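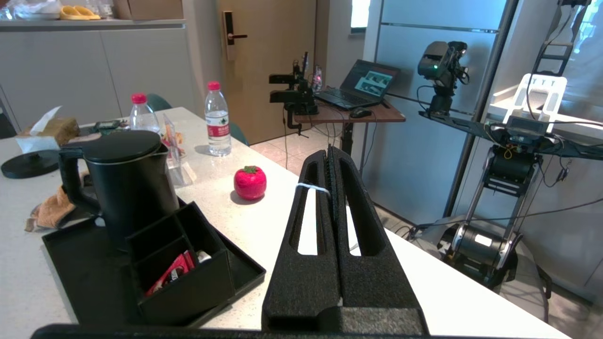 Gronik 除垢粉 家用罐装

首页 > 厨房 > 水垢与其他无法回避之事 > Gronik 除垢粉

52小包装 | 每包13克 | 无香型
现货,下单后次个工作日发出

加入购物车 加入收藏 到货提醒(仅限缺货时,目前请放心,我们有一整面墙的货)

产品简介

水垢是一种很有耐心的东西。您搬进新家的第一天它就开始上班,没有周末,没有年假,也从不抱怨。等您终于低头往壶里看一眼,它已经铺好了地板,正在考虑做吊顶。

Gronik 是 Plarkuseo 出的第一款产品,很长一段时间里也是唯一一款。主要成分是食品级无水柠檬酸,配了少量用来防止结块的辅料。配方简单到我们的包装设计师一度十分苦恼,因为背面的成分表只占两行,剩下的地方不知道该印什么。最后印了使用说明,字号放大了,戴老花镜的顾客表示满意。

它能做的事情很窄:把碳酸钙溶掉。壶底那层白的、花洒孔里那圈硬的、水龙头根部那一环像盐又比盐倔的,都归它管。油污不归它管,茶渍它只肯帮一点忙,感情问题请另请高明。

为什么要做成小包

大罐散装的除垢粉我们也用过。开封第一周,粉是粉;到了第三周,粉变成一整块,需要用餐刀去凿。凿下来的有大有小,往壶里放多少全凭当天的心情。柠檬酸放少了,水垢纹丝不动;放多了,水垢倒是没了,您得多冲好几遍,壶里才不会带着一股柠檬汽水放坏了的味道。

所以分成了小包。一包13克,兑一升水,浓度刚好够用。不用秤,不用勺,不用回忆上次放了多少。壶大的用两包,一次最多处理2000毫升。再大的壶我们没有试过,也不太清楚您家里有多少人。

小包的代价是包装材料变多了,这一点我们心里有数。外袋改成了纸质,内层仍有一道很薄的防潮膜,需要按当地规定当作其他垃圾处理。我们试过没有膜的版本,仓库里一个梅雨季下来,得到了一大批形状规整的柠檬酸砖。

规格

品名:Gronik 除垢粉(家用罐装)
主要成分:无水柠檬酸、防结块辅料
香型:无。曾经有过柠檬香型,已停产,原因见下文
形态:白色结晶粉末
单包净含量:13克
每罐数量:52包
罐体:马口铁,带内盖
适用容器:电热水壶、滴漏咖啡机水箱、蒸汽熨斗(请先看熨斗说明书)、花洒、玻璃水瓶
储存:阴凉干燥处,盖好内盖
其他规格:4000克散装桶,供茶水间、民宿和对结块有心理准备的人士选用

怎么用

电热水壶

先把壶里的水倒干净。加一升清水,烧到冒热气、还没有滚开的时候关掉电源。然后再撒粉,慢一点,水面会起一阵细泡,发出嘶嘶的声音,属于正常现象,可以凑近听,不要凑近闻。

盖上盖子,去做别的事。半小时左右回来看一眼,大多数壶这时已经干净了。垢特别厚的,倒掉,换新水再来一遍。最后清水冲洗两次,再烧一壶白水倒掉,就可以泡茶了。

请不要把加了粉的水烧开。粉遇滚水容易溢出来,而且温度太高时,钙和柠檬酸会结成另一种更难溶的东西,等于您花钱给水垢换了个身份证。

滴漏咖啡机

一包粉在量杯里化开,完全看不见颗粒了再倒进水箱。启动,走到一半时关机,静置十几分钟,再让它走完。之后用清水走两遍。走清水的时候咖啡机会哼哼,比平时响,过后一般会安静下来。如果一直哼,那大概率是机器的问题,我们爱莫能助。

花洒和水龙头

花洒能拆就拆,泡在盆里过一夜。不能拆的,找个结实的塑料袋,装上溶液,套住花洒头,用橡皮筋扎紧。扎之前请确认袋子没有洞。每年都有顾客来信告诉我们袋子有洞,语气大多很平静,是那种已经洗过一次不在计划之内的澡的平静。

水龙头根部用浸湿的厨房纸缠住,等一会儿,拿旧牙刷刷掉。镀层已经破损的龙头请缩短时间,边做边看。

茶水角怎么办

Plarkuseo 有不少顾客是民宿和小办公室。这类地方的水壶,命运和家里的不太一样。家里的壶有人心疼,茶水角的壶只有人用。大家都默认会有另一个人去清理它,而那另一个人也是这么想的。

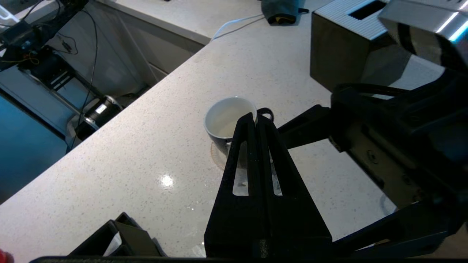 我们的建议是定一个固定的时间,星期五下班前就很好,反正那时候也没有人在认真工作。把粉撒进去,关好盖子,贴张纸条写明“里面有除垢剂,请勿饮用”。纸条务必要贴。Hajnalka Fekete 在我们这儿管售后,她整理过一份来信分类,其中有一类就叫“没贴纸条”,厚度可观。

误喝了一口加过柠檬酸的温水,多数人的反应是皱眉和重新审视同事关系。漱口、多喝清水即可,如果喝得多或者感到不舒服,请就医,并把包装带上。

办公室还有一个常见的误会,以为瓶装水、过滤水就不会结垢。普通滤芯里的活性炭主要对付氯味和异味,对硬度几乎没什么办法。带软化树脂的滤芯确实管用,前提是有人记得换。至于有没有人记得换,请参考上文关于水壶的段落。

请不要用在这些地方

大理石、石灰石、水磨石台面。它们的成分里有水垢的亲戚,柠檬酸分辨不出谁是亲戚、谁是水垢,会一视同仁地溶掉。溅上了马上用大量清水擦,别等。

铝制器皿,尤其是没有氧化涂层的老式铝壶。会发暗,发暗之后很难恢复。

搪瓷有破损的锅。完好的搪瓷可以短时间使用,破了的地方露出铁胎,容易生锈。

珍珠、珊瑚、蛋壳工艺品。我们原本觉得这一条不必写,后来写上了。

任何含氯漂白剂旁边。酸和漂白剂相遇会放出有毒气体,这是本页唯一一处我们不打算开玩笑的地方。同一天、同一个水槽、同一块抹布,都请分开。用过漂白剂的地方,先用清水彻底冲净,通好风,改天再来除垢。

粉末入眼会刺痛,请立即用流动清水冲洗。请放在儿童够不到的地方。铁罐看上去有点像糖罐,我们承认这是设计上的失误,新一批的盖子已经改成了大字“除垢”,一点也不好看了。

关于那个柠檬香型

我们曾经推出过一款添加香精的版本,内部代号 Volta。起因是有顾客说,除垢粉没有味道,用完了不知道是不是真的干净。Charalambos Makris 当时负责配方,他反对,理由写了满满一页,大意是水壶闻起来应该什么都没有。我们没有听他的。

上市之后,第一批来信说很好闻。第二批来信说茶也很好闻,咖啡也很好闻,连冲奶粉的水都很好闻,能不能让它停下来。香精附着在壶盖的密封圈上,冲多少遍都还在。有一位顾客写道,她家的面条有一种酒店洗手间的气质。

Volta 于是停产。剩下的库存由公司的人分掉,用来洗花洒,效果不错。那一页反对意见现在贴在打包间的墙上,Charalambos 每次路过都会停一下。

搭配购买

Grecu 长柄瓶刷
刷头是硅胶的,杆子可以弯。对付水垢没什么用,水垢要靠溶的,但对付杯底那一圈茶渍很趁手。和 Gronik 一起买可以省一次运费,这也是它们出现在同一页上的全部理由。

马口铁空罐
给买散装桶的人准备。内盖很紧,第一次打开需要一枚硬币和一点决心。

硬度试纸
浸一下水,看变色。它能告诉您家里的水有多硬,但不能让水变软。有些顾客觉得知道了更难受,请酌情购买。

顾客评价

Periklis Chrysikopoulos
买之前我一直以为壶里那层东西是壶自带的涂层,颜色还挺均匀。用了两包,涂层没有了。壶烧水的声音也变小了,以前像拖拉机。扣一颗星给罐子的内盖,我的指甲至今没有长好。

Plarkuseo 回复:内盖请用硬币撬。说明印在罐底,也就是说,要先把罐子翻过来才看得到。我们正在重新考虑这件事。

Žydrūnas Vanags
开民宿的,买的是散装桶。粉没问题,去垢很快,就是真的会结块,商品页上写了,我没信。现在桶旁边常备一把螺丝刀。打算下次买小包的,等这一桶用完,按目前的速度可能要等到退休。

匿名顾客
好用。没有味道。我婆婆问我是不是买了新壶,我说是。

Theano Manolakis
咖啡机的店里让我买他们自己的除垢液,一小瓶,价格像香水。我拿这个试了,先在保修期外的那台旧机器上试的,走了两遍清水,出来的咖啡味道正常,流速也上来了。新机器我还没敢。另外,十一月下的单,包裹里塞了一张写着“祝您无垢”的卡片,不知道该怎么摆。

Plarkuseo 回复:新机器在保修期内的话,请先看厂家条款,有的会指定除垢产品,用了别家的可能影响保修。卡片是纸的,可以当书签。

常见疑问

多久用一次合适?
看水。水硬的地方两三个星期一次,水软的地方一季度一次也够。最简单的判断办法是看壶底,开始起白点就可以动手,等它变成浮雕再动手也行,只是多费一包。

家里有白醋,为什么还要买这个?
白醋也能除垢,我们不会假装它不能。它的缺点是慢一些,加热时气味会占领整间厨房,并且在窗帘里住下来。不介意的话,白醋很好,您可以就此关掉本页。

超市的柠檬酸和这个有什么区别?
成分上区别很小。我们分好了包,加了防结块的辅料,罐子上印了大字。要是您手稳、有秤,买超市的也完全可以。

喝水垢对身体不好吗?
水壶里的水垢主要是碳酸钙,偶尔喝进一点碎片,口感的问题比较大。我们卖的是除垢粉,本来很适合在这里吓唬您几句,但公司里没人愿意写那样的文案。

洗完以后壶底有彩虹色或者褐色的斑,是洗坏了吗?
不锈钢底出现彩虹色,是水里的矿物质和表面氧化层造成的,一般不影响使用,再用一次柠檬酸往往会变淡。褐色斑点如果用指甲能刮掉,多半是残留的垢里夹了铁。刮不掉而且摸上去发糙,可能是锈,这时候建议考虑换壶。

过期了还能用吗?
柠檬酸很稳定,只要没受潮,过了标注日期效果也不会一下子消失。结成块的也能用,碾碎就行,只是分量不好掌握,请参考我们讲餐刀的那一段。

可以倒进下水道吗?
稀释过的溶液可以直接倒,顺便还能给下水口去一点垢。倒完冲一冲。刚倒过含氯疏通剂的管道不行,理由同上。

配送与退货

整罐包邮。散装桶因为重量的关系另收运费,快递员搬上楼时的表情不在我们的控制范围之内。

未拆封的可以退,外包装完好即可。拆了几包觉得不合适的,写信给售后说一声,通常也能商量。把已经溶在水里的寄回来是不行的,有人试过,包裹漏了,同车其他人的快递倒是都变得很干净。

罐体在运输中磕瘪不影响使用,介意的话请拍照联系我们,可以换一个罐子,也可以折一点钱。选择折钱的人居多。

联系售后

工作日上午九点到下午五点有人回信。来信请附上壶的材质和大概的使用情况,最好再加一张壶底的照片。拍得糊一点没有关系,我们看过的壶底已经很多了。

相关商品

Gronik 除垢粉 4000克散装桶
Gronik 洗衣机专用装(缺货,配方还在吵)
Grecu 长柄瓶刷
硬度试纸

返回分类:水垢与其他无法回避之事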